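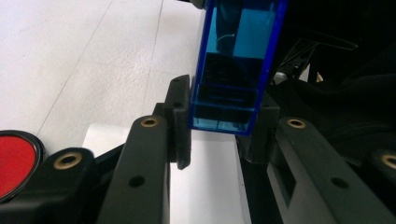

Blue acrylic container. The edges are brighter than the faces.

Acrylic Offcuts in a Shared Workshop: What Gets Kept, What Gets Used, What Gets Thrown Out

Parveen Haque, Gavin Morrison, Beatriz Gouveia
Materials and Making, Avness College
Project advisor: Ansel Whitfield

Background

The Idcombe building has one laser cutter, shared by the design, theater and architecture students. Most of what goes through it is cast acrylic sheet. After each job the usable part is taken away and the leftover sheet goes into a rack beside the cutter, or into the trash, depending on who is cutting and how late it is.

When we started in January the rack was full and several sheets were leaning against the wall behind it. Students were still buying new sheet every week. We wanted to know why the leftovers were not being used, and whether a simple change to how they were stored would make any difference. Our first plan was to look at recycling, but the local collection does not take acrylic and the nearest company that does, Kostel, only accepts full pallets. We dropped that part early and put our time into reuse inside the building.

What we did

The project ran for one semester and had two parts. In the first part we left the rack alone and kept a log of everything that went in and came out. A clipboard was tied to the rack with string. People wrote down the color, the thickness, whether they were adding or taking a piece, and what they were making.

In the second part we emptied the rack, sorted it and put it back in a different way. We then kept the same log going.

We also handed out a paper questionnaire in the two studio classes and got 39 back. Beatriz did four longer interviews with people who use the cutter more than once a week. One of these was with Caradog Maddocks, the shop technician, who has run the cutter since it was installed.

Emptying the rack

This took two afternoons. We threw out anything too small to hold a coaster-sized part, anything cracked, and anything that had been left near the heater and had warped. Masking paper that had been on for years would not come off cleanly. Warm soapy water and a plastic scraper worked on most of it, but it was slow and we gave up on the worst pieces.

What was left weighed more than we expected and we had to borrow a cart. Clear was the most common color, then white, then black. There was a lot of 3 mm and very little of anything thicker. We found one large sheet of mirrored acrylic, still wrapped, that Mr. Maddocks had been looking for since the fall.

Identifying the sheets was the hardest part of the sort. Some of the leftover sheet was extruded and some was cast, and they look the same once the label is gone. They do not cut or engrave the same. Extruded acrylic melts back a little at the edge and engraves clear, while cast engraves to a frosted white. We made a small test engraving in one corner of every piece we were not sure about. A few pieces turned out to be polycarbonate, which should never go in the laser, and those were taken out and marked with red tape. Mr. Maddocks was not happy that they had been in the rack at all.

The new layout

We kept the same rack. The slots were changed so that each one holds one thickness, and inside each slot the clear sheet goes at the front and the colors behind. A strip of masking tape on the top edge of every piece gives the thickness and either C for cast or E for extruded. Small pieces went into four plastic trays on the shelf above, sorted by color only. Gavin wanted to sort the trays by thickness too, but in practice people looking through small pieces were choosing by color and checking thickness afterward with calipers.

We also put a 30 cm ruler on the end of the rack. It was the cheapest change we made and it was mentioned in the interviews more than the trays were.

Results

In the first part of the semester, far more pieces went into the rack than came out. Several people told us that they added pieces without writing them down, so the real difference was probably larger. Most of the pieces taken out were for test cuts.

After the sort, the number of pieces taken out went up and stayed up until finals. More of them were for finished work: model bases, drawer dividers, a set of signs for the theater lobby, earrings, and one lamp. The number going in did not change much.

The questionnaire helped explain the first part. The most common reason for not using leftover sheet was not knowing what it was. The second was that it took too long to find a piece of the right size. Very few people said they minded using leftovers, even for graded work. Several wrote that they would buy new sheet anyway for a final project, so that all the parts would match. We think this is reasonable. Two clear sheets from different batches can look different when they are next to each other — the edge of one may be greenish and the other nearly colorless.

Colored sheet was a special case. Transparent and fluorescent colors were taken from the trays first and were gone within a few weeks. Opaque brown and a pale pink were hardly touched. Nobody we spoke to knew who had bought the pink.

Cost

The studio keeps a float of 800 dollars each year for shared sheet. We could not get a clean figure for how much the sort saved, because students also buy their own sheet and do not keep receipts. Mr. Maddocks said he put in one fewer order than he usually does in the spring, but he also pointed out that the architecture students had a smaller class this year. We do not want to claim a saving we cannot show.

Problems

The log depended on people filling it in, and it was poorly kept in the evenings and worst of all in the week before reviews. The pen went missing repeatedly. We tried an online form with a code taped to the rack and fewer people used it than the clipboard, so we went back to paper.

The tape labels are lost when someone cuts from the labeled edge. By the end of the semester a good part of the 3 mm slot had no labels again. Writing directly on the masking paper works until the paper is peeled off. Parveen tested engraving the letter and thickness into a corner with the laser, which does not come off, but it adds a step and people skipped it.

We also ran the two parts at different points in the semester. Demand for sheet is always higher toward the end, and some of the increase may come from that.

Recommendations

Keep the slots by thickness.

Have the person on shift relabel the rack once a week. This took Gavin less than half an hour when the rack was in good order.

Set a minimum size for what goes into the rack and post it where people can see it. We used the size of a postcard.

Ask for colored sheet in the next shared order. The clear will keep building up without any help.

Keep polycarbonate in a different room.

Ansel Whitfield has agreed that next year's group can take over the clipboard. The completed log sheets are in the gray folder on top of the flat files, along with the blank questionnaires.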